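Week 8: Learning to grasp in simulation - what does a success rate tell you?

This handout goes with the second half of the lecture. Read it before the tutorial and bring a pen, as you'll be marking it up.

The method we're picking at is the Kindirgate grasp policy. It was trained entirely in simulation, using a wrist view and very little else. The write-up claims the policy "understands when an object is graspable". I would like you to be suspicious of that sentence. A policy maps pixels to motor commands. Whether it understands anything is a separate question, and a success rate won't settle it.

Start with what the policy gets to look at.

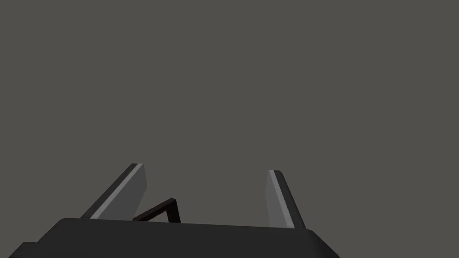 Figure 1. Simulated wrist view, fingers open, with a small dark angular object low in the gap. Neither finger is touching it.

Look at how little there is to go on. The object is nearly the same colour as the gripper body, and its lower portion is hidden behind the body's top edge. The background is flat grey all over. A real bench has scratches, shadows and somebody's coffee ring on it, and a network trained on plain grey has had no practice at ignoring any of that.

The Vivness re-run used 1,859 simulated trials. Of those, 632 were thrown out before scoring because the object was "not adequately in view". Who decided that, and was it before or after they knew the result? The paper doesn't say. If the hard views went in the bin, the headline figure describes the easy ones. I'm not accusing anyone of cheating - filters like this usually get written late in the day to make a script stop crashing - but the effect on the number can be the same.
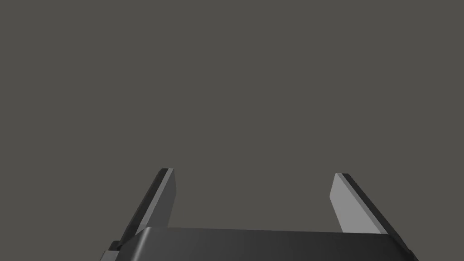 Reading time: 2 minutes

Figure 2. Same simulated gripper, open, with nothing between the fingers.

Compare the two figures. Most of the pixels do the same job in both: grey behind, black body below, pale inner face on the right finger. A fair test has to include views like Figure 2 and say what the policy ought to do with them. Closing on nothing should count as a failure. In the Sheehan scoring script it counts as "no attempt" and drops out of the total, so a policy that snaps shut on thin air loses no marks at all.

The Clarnik baseline closes the fingers at a fixed time and ignores the camera completely. Always ask for one of these. If the clever method only just beats it, the camera may not be doing much of the work.

For the tutorial

Rewrite the scoring rule so that empty closes are counted. Then work out what share of the 1,859 trials was discarded, and say whether you would still quote the success rate in a report. Half a page is plenty.

We use cookies to remember your settings on this site. Accept all | Manage preferences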